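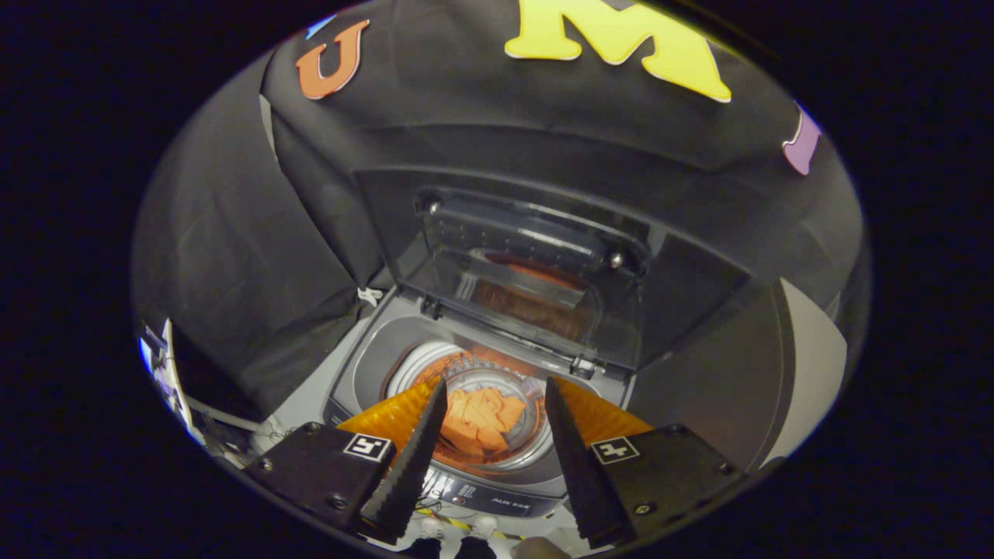 Figure 4.1 A top-loading washing machine with the lid raised. Dark fabric hangs over the top and sides of the machine.

Chapter 4
Mechanical Action and the Wash Cycle

4.1 Scope of the chapter

Chapter 3 treated the chemistry of detergency: wetting, surfactant adsorption, the suspension of soil and the role of builders in hard water. None of those processes proceeds at a useful rate in still liquor. A soiled cotton swatch left in detergent solution at 40 degrees Celsius will release part of its soil, but the boundary layer of liquid next to the fibre soon becomes saturated and removal slows. Mechanical action renews that layer. It also flexes the yarns, opens the spaces between them and dislodges particulate soil that surfactant alone does not detach.

This chapter deals with how mechanical action is produced in domestic and small commercial machines, how it is measured, and what it costs in fabric wear, water and energy. Dry cleaning and continuous tunnel washers are covered in Chapter 9.

After working through the chapter, students should be able to:
describe the flow patterns set up by agitator, impeller and drum machines;
calculate liquor ratio and relative centrifugal force from machine data;
explain the trade-off between mechanical action, temperature, time and chemistry;
interpret the results of a standard swatch test.

4.2 The four wash factors

Textile care practice recognises four factors in any wash: chemistry, temperature, time and mechanical action. The factors are partly interchangeable. If the temperature is lowered, an equivalent result may be obtained by lengthening the cycle, raising the detergent dose or increasing the agitation. The substitution has limits. Solid fats must be softened before they can be emulsified, and no practical amount of agitation will compensate fully for liquor that is too cold. Protein soils behave in the opposite manner and may be set by hot water, whatever the mechanical input.

Water is sometimes listed as a fifth factor. In this book it is treated as the medium through which the other four operate, and its quantity is expressed by the liquor ratio (Section 4.4).

4.3 Machine types

4.3.1 Agitator machines
In the agitator machine, the load is immersed in a vertical tub and moved by a finned central post that oscillates through part of a turn. Fabric is drawn down beside the post, carried outward along the base and returned up the wall of the tub. This movement is termed rollover. Poor rollover, usually the result of overloading, leaves the upper part of the load almost stationary and gives uneven cleaning within a single wash.

4.3.2 Impeller machines
The impeller machine replaces the post with a low disc or plate at the base of the tub. More of the tub volume is available to the load, and cleaning depends to a greater extent on fabric rubbing against fabric. Tangling is more common than in agitator machines, particularly with long-sleeved garments and sheets washed together. Most controllers limit it by reversing the impeller at short intervals.

4.3.3 Drum machines
The drum of a front loader turns on a horizontal or near-horizontal axis. Lifters raise the load out of a shallow pool of liquor and release it near the top of the rotation. The fall supplies most of the mechanical action. At too high a speed the load is held against the drum wall and does not fall; at too low a speed it slides along the base. The useful range between these conditions is narrow, and it shifts as the load absorbs water and gains mass.

4.4 Liquor ratio

Liquor ratio is the volume of wash liquor in litres divided by the dry mass of the load in kilograms. It is a property of the wash, and the same machine may run at several ratios depending on how it is filled. Top loaders generally operate at higher ratios than front loaders, as the load must be free to circulate in the tub.

Dose instructions given per load assume a particular ratio. If a top loader is filled to its highest level for a small load, the detergent concentration may fall below the level needed for effective soil suspension, and soil removed early in the cycle may redeposit on the fabric as a uniform greying.

4.5 Extraction

Spinning removes water held between fibres and yarns. Its effectiveness depends on the relative centrifugal force (RCF) at the basket wall, which varies with the radius and with the square of the rotational speed:

RCF = 1.118 x 10^-5 x r x N^2

where r is the basket radius in centimetres and N is the speed in revolutions per minute. For a basket of radius 25 cm turning at 1000 rpm, the RCF is 280 to the nearest whole number. Doubling the speed quadruples the force, but the water remaining in the load doesn't fall in proportion. Water absorbed within the cellulose structure of cotton is scarcely affected by spinning and must be removed by heat or evaporation - a point taken up in Chapter 6.

4.6 Case data used in this chapter

The worked problems draw on a set of wash trials carried out at the Lirkari textile laboratory. Three fabrics were included: Dimamau, a plain-weave cotton sheeting; Drilau, a cotton and polyester twill; and Lema, a loosely knitted wool. A total of 646 swatches were soiled, washed and read for reflectance before and after treatment. Swatches were conditioned at standard temperature and humidity before each reading. Full tables appear in Appendix C.

Two cautions apply. Reflectance measures colour difference at the surface and does not distinguish removed soil from soil driven deeper into the yarn. In addition, the Lema swatches felted during the longer agitator cycles, and the resulting change in surface texture affected their readings independently of soil. Those results are marked in the tables and should be left out of any comparison between fabrics.

Review questions for Sections 4.1 to 4.6 are grouped with the laboratory exercises at the end of the chapter. Section 4.7 begins with the measurement of mechanical action by thread-removal cloth.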